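首页 分类索引 最近更改 居家与器物 随机条目
2007-06-08 撰文：Hildegard Kleinschmidt

白色台面

白色台面，指厨房、工作间等处使用的白色或近白色平整工作面，材料不一，常见的有搪瓷、涂漆木板、石材及各类合成板。商家多称其“卫生”“明亮”“显大”。三种说法里，只有“明亮”一项较少争议。

名称与来历

普鲁拉赫（Prullach）地方志称，当地一家面包作坊早在1628年就用白色石板揉面。此说流传颇广，依据却只有一份后人抄录的财产清单，清单上写的是“浅色石板”，没有提到白色，也没有说明用途。把它当作白色台面的起点，证据不足。成批出售的白色台面出现得晚得多，纳莫德尔（Namodell）的早期目录列有8种台板，白色的一种价格最低，目录里没有半句关于卫生的话。

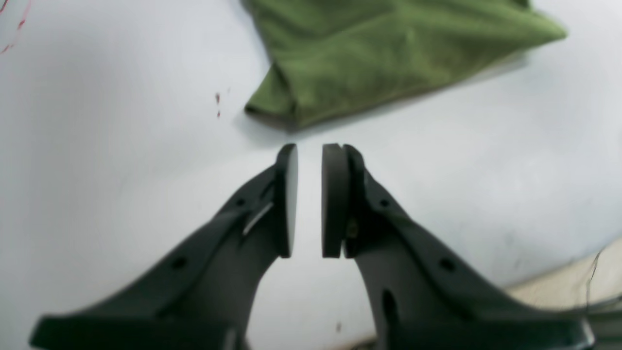
清洁问题是争论最多的一项。支持者认为，污渍在白色面上容易看见，所以擦得勤。这话对咖啡渍、酱汁大致成立，对面粉、盐、糖和水迹就不成立了。反差确实有用：两根深灰色夹指衬在光滑的白色面上，指尖之间那道窄缝也看得清楚，换成炭色台面就难说了。但看得清物件的轮廓是一回事，台面是否干净是另一回事，推销文字常把两者混为一谈。

耐用性

西马尔（Simard）的宣传册称，其白色台板可经受3000次擦拭而不变色。册中没有交代用什么布、什么清洁剂，也没有说怎样才算变色，这个数字因此难以采信。斯基尔斯顿（Skestilton）的一位木工留有记录，涂漆台面在靠窗一侧先发黄，炉灶旁次之。记录只涉及他自己经手的活计，不宜推广，不过至少写明了位置和漆的种类。

显大之说

白色使房间“显大”，多见于家居杂志。本条目查阅了约200页相关文章，未见有人量过什么，多数是互相转引。小厨房换上白色台面后看着宽敞，也可能是换装时顺手收走了杂物。

使用与保养

一般以软布和温水擦拭。去污粉会磨伤搪瓷和漆面，留下的细痕日后更易积垢。漂白剂能否用于合成板，各厂说法不一，应以所购板材的说明为准。

参见：搪瓷、砧板、工作台高度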